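Zerlegezelle Riltar

Suchbegriff eingeben Suchen

Die Zerlegezelle Riltar ist eine Roboterzelle des Herstellers Fedard zum Ausbau von Bauteilen aus gebrauchten Tischrechnern.

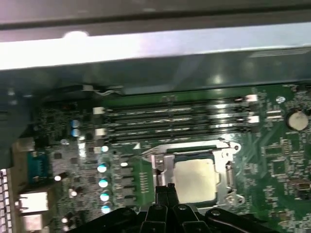

Lesezeit: 5 Minuten

Die Zelle entnimmt Speichermodule, Knopfzellen und Prozessoren von Hauptplatinen, die dabei im Gehäuse verbleiben. Sie besteht aus einem sechsachsigen Knickarmroboter, einem elektrischen Zweifingergreifer, einer Kamera am Handgelenk des Roboters und einer Spannvorrichtung für das liegende Rechnergehäuse. Eingesetzt wird sie unter anderem im Aufbereitungswerk Jollasero. Die Steuerungssoftware trägt den Namen Mnguni und wird auch in anderen Anlagen des Herstellers verwendet.

Aufbau

Grundlage der Zelle ist ein geschweißtes Gestell mit einer Lochplatte, auf der Roboter und Spannvorrichtung gemeinsam verschraubt sind. Frühe Ausführungen hatten einen getrennten Robotersockel. Wurde das Gestell mit einem Hubwagen versetzt, verschob sich der Sockel gegenüber der Vorrichtung, und die eingelernten Punkte mussten neu aufgenommen werden. Seit der zweiten Ausführung ist die Platte durchgehend. Sie misst in der Länge 787 Millimeter und in der Breite 674 Millimeter.

Das Gehäuse wird mit abgenommener Seitenwand flach eingelegt und an zwei Kanten gegen feste Anschläge geschoben. Zwei Spannbacken halten es von der gegenüberliegenden Seite. Die Backen sind mit Gummi belegt und lassen sich in der Höhe versetzen, damit sie nicht auf Lüftungsgitter oder dünne Blechlaschen drücken. Die Hauptplatine wird nicht eigens gespannt.

Der Greifer hat zwei schmale schwarze Finger, die an verschraubten Trägern sitzen. Die Finger gelten als Verschleißteile und können einzeln getauscht werden. Ihre schmale Form erlaubt es, zwischen Speichersteckplätzen, Kondensatoren und der Halterung des Prozessors zu arbeiten. Die Handgelenkkamera ist so angebracht, dass die Fingerspitzen stets am unteren Rand ihres Bildes zu sehen sind. Die Software benutzt sie als Bezug beim Anfahren eines Bauteils.

Einrichtung

Die Einrichtung wird nach jeder Aufstellung, nach einem Greifertausch und nach einer Kollision vorgenommen. Sie besteht aus der Vermessung des Werkzeugmittelpunkts, der Kalibrierung der Kamera und dem Einlernen der Gehäusetypen.

Für den Werkzeugmittelpunkt wird ein Stahldorn in die Lochplatte gesteckt. Der Roboter fährt die Spitze des Dorns aus mehreren Richtungen mit geschlossenen Fingern an, und die Steuerung errechnet daraus die Lage der Fingerspitzen zum Flansch. Überschreitet die Abweichung den zulässigen Wert, werden zuerst die Schrauben der Fingerträger geprüft. Eine Wiederholung der Messung mit lockeren Trägern führt zu Werten, die zunächst brauchbar aussehen und sich im Betrieb wieder verschieben.

Die Kamera wird mit einer Platte kalibriert, auf der ein Punktraster aufgedruckt ist. Sie liegt dabei auf der Höhe, auf der später die Hauptplatine liegt. Schwieriger als die Kalibrierung selbst ist die Einstellung der Beleuchtung. Blanke Gehäuseschienen werfen das Licht in die Kamera zurück und erscheinen im Bild weiß, während dunkle Gehäusewände unmittelbar daneben kaum Zeichnung haben. Die Belichtung wird deshalb auf die Platine eingestellt. Dass eine Schiene überstrahlt, wird hingenommen, solange die Verriegelungen der Steckplätze und der Rand der Prozessorhalterung erkennbar bleiben.

Beim Einlernen eines Gehäusetyps legt der Bediener Suchbereiche fest. Als Orientierungsmarken haben sich die weißen Verriegelungen an den Enden schwarzer Speichersteckplätze bewährt, dazu die runde Knopfzelle und die Metallhalterung des Prozessors. Kondensatoren mit silbrigen Deckeln sind als Marken weniger geeignet. Sie stehen auf vielen Platinen in ähnlichen Reihen, und ihre Deckel ändern je nach Lichteinfall die Farbe. In der Mnguni-Software können sie als Sperrbereich eingetragen werden, den die Finger nur oberhalb einer festgelegten Höhe überfahren dürfen.

Arbeitsablauf

Nach dem Spannen fährt der Roboter eine Übersichtsposition an und nimmt ein Bild auf. Die Software vergleicht es mit den eingelernten Typen und meldet, welche Bauteile vorhanden sind. Leere Speichersteckplätze werden übersprungen. Bestückte Steckplätze werden entriegelt, indem eine Fingerspitze die Verriegelung nach außen drückt, zuerst an einem Ende und danach am anderen. Erst dann fassen beide Finger das Modul.

Die Knopfzelle wird aus ihrer Halterung gehoben und in einen getrennten Behälter gelegt. Bei Halterungen mit seitlicher Feder muss der Finger an der Feder ansetzen. Ist die Lage der Feder im Bild nicht eindeutig, gibt die Steuerung das Bauteil an den Bediener ab.

Am Prozessor ist der Ablauf am längsten. Der Kühler muss vor dem Einlegen von Hand abgenommen worden sein, ebenso Reste der Wärmeleitpaste. Der Roboter nähert sich der Halterung mit geschlossenen Fingern und hält kurz über der Kante an, damit die Kamera ein zweites Bild aus geringem Abstand liefern kann. Anschließend wird der Verriegelungshebel seitlich ausgehakt und angehoben. Der Hebel steht unter Federspannung und wird bis zum Anschlag geführt, bevor die Finger ihn loslassen. Nach dem Aufklappen der Halterung wird der Prozessor an zwei gegenüberliegenden Kanten gefasst und senkrecht abgehoben.

Die Greifkraft ist für jedes Bauteil getrennt hinterlegt. Der Wert für Prozessoren wird im Auslieferungszustand niedrig angesetzt und soll nur in kleinen Schritten erhöht werden.

Wartung

Zu Schichtbeginn werden die Fingerspitzen mit einem fusselfreien Tuch gereinigt und auf Grate untersucht. Staub aus den Rechnern setzt sich vor allem an den Trägern und in den Schraubenköpfen ab. Druckluft darf in der Zelle nicht verwendet werden, da der Staub sonst auf das Objektiv und in die Führungen des Greifers gelangt. Für die Platte und die Spannbacken ist ein Staubsauger in ableitfähiger Ausführung vorgesehen.

Das Objektiv der Handgelenkkamera wird wöchentlich gereinigt. Ein verschmutztes Objektiv macht sich zuerst bei der Hebelerkennung bemerkbar, weil der dünne Drahtbügel im Bild nur wenige Bildpunkte breit ist. Das Kamerakabel verläuft am Unterarm des Roboters in einer Schleife. Sie soll bei gestrecktem Arm noch Spiel haben und bei angewinkeltem Arm nicht an der Spannvorrichtung schleifen.

Die Finger werden nach fast 2.000 Betriebsstunden gewechselt, bei sichtbarer Rundung der Spitzen früher. Es werden immer beide Finger erneuert. Nach dem Wechsel sind die Schrauben der Träger über Kreuz anzuziehen und mit einem Farbstrich zu markieren, an dem sich ein späteres Lösen ablesen lässt. Im Werk Jollasero wird der Farbstrich zusätzlich an den Schrauben der Spannbacken angebracht.

Der Greiferantrieb ist gekapselt und wird vor Ort nicht geöffnet. Bei erhöhter Stromaufnahme im Leerlauf wird er als Ganzes ausgebaut und eingeschickt. Für den Ersatzantrieb muss die Nulllage neu eingelesen werden, ehe die Finger montiert sind. Geschieht dies mit montierten Fingern, kann die Steuerung den Anschlag der Finger für den Anschlag des Antriebs halten.

Störungen und Instandsetzung

Zu den häufigen Störungen zählt das Abrutschen vom Verriegelungshebel. Ursache sind meist abgenutzte Fingerspitzen oder ein Gehäuse, das nicht vollständig an den Anschlägen liegt. Der Roboter hält in diesem Fall an und fährt erst nach Freigabe zurück. Der Bediener soll den Hebel vor der Freigabe mit einem Kunststoffwerkzeug sichern. Als Ursache kommt auch eine durchgebogene Platine in Betracht, etwa bei fehlenden Abstandsbolzen.

Eine weitere Störung betrifft die Erkennung von Steckplätzen. Schmale Lichtreflexe entlang der leeren Öffnungen wurden von älteren Fassungen der Software als Kante eines Speichermoduls gedeutet, worauf der Greifer ins Leere fasste. Mnguni wertet seit der Fassung 3 zusätzlich die Höhe aus. In Anlagen ohne diese Fassung wird ersatzweise ein zweites Bild unter verändertem Winkel aufgenommen.

Nach einer Kollision mit der Gehäusewand werden die Finger abgenommen und auf einer ebenen Fläche geprüft. Sind sie gerade, genügt die Vermessung des Werkzeugmittelpunkts. Verbogene Finger dürfen nicht gerichtet werden. Hat die Kamerahalterung den Stoß aufgenommen, ist auch die Kamera neu zu kalibrieren, selbst wenn an der Halterung keine Verformung zu erkennen ist.

Ausführungen

Neben der Grundausführung liefert Fedard eine Zelle mit zwei Spannvorrichtungen, bei der ein Gehäuse eingelegt werden kann, während am anderen gearbeitet wird. Zwischen den Plätzen steht eine Trennwand, deren Höhe den Schwenkbereich des Roboters begrenzt. Die eingelernten Gehäusetypen lassen sich zwischen beiden Ausführungen übertragen, die Sperrbereiche müssen am Zielgerät bestätigt werden.

Siehe auch: Greiferwechsel, Handgelenkkamera, Werkzeugmittelpunkt

Letzte Bearbeitung: 29.11.2025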